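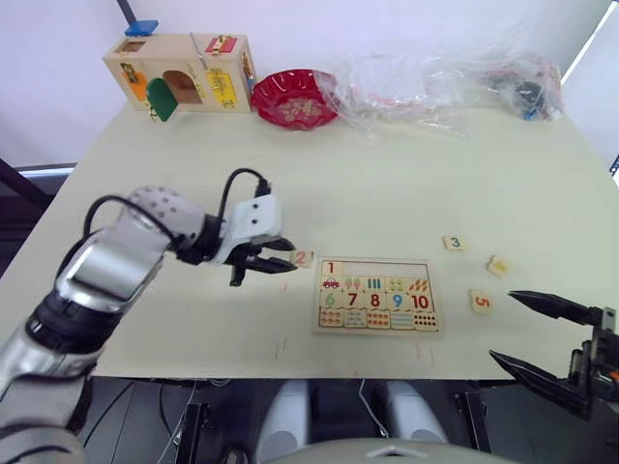
Wooden number puzzles are wasted on small children, or at least the way we hand them over is. We tip the whole lot out, every piece, and say "there you go, put it back". Then we wonder why they wander off. My argument, quickly, as I've got to be out of the house by four: leave most of it done. Take out a few numbers and leave the rest sitting where it belongs. With the 2, 3, 4 and 5 out on the table and the 1 still in its corner, plus the whole run from 6 to 10 along the middle, a child has something to go on. A start and a finish. There's a gap and it's a gap of a certain size. That is a problem you can hold in your head at three years old. A heap isn't.

I did it the heap way for years. Playgroup in the church hall, mornings, a trolley full of puzzles in net bags, and the rule was that everything got emptied because emptied looked fair. Same start for everyone. What you got was one child doing it (always the one who could already count) and the others posting the pieces behind the radiator. We had a lovely Skullaso set once. Lost the 8 in a week.

Kam-wah Hsueh, who ran the room before me, never emptied a board in her life. I thought she was being lazy. She'd pull out two or three bits while the kettle was on and put them down any old how, well away from the board, and walk off. No instructions. I asked her once if it wasn't a bit easy and she said "easy for who".

People will say you're doing the work for them. I've had that from parents, more than once, usually from the ones who've spent £95 on a Tolarel cabinet with the drawers. But nobody learns to read by being given a bag of letters. You get the sentence with a word missing. Same thing here, the neighbours tell you what's wanted.

And the pictures matter more than the numerals, at first anyway. A red 1 with a little red car under it. Coloured dots along the bottom, in little rows to match the numbers above. A child who has no idea what a 7 is can still see there's more dots there than further back. I'd keep those in place longest. Take the pictures out too early and all you've got is squiggles, and they'll match on colour, which is fine but it isnt counting. Two reds next to each other will sort that out soon enough.

One more thing. Don't line the loose ones up. 3 up here, 5 over there, the 4 a bit crooked. If they're in order on the table you've given the answer away before anyone sits down, and then the parents would have a point.

Anyway. Stop tipping them out. Coat.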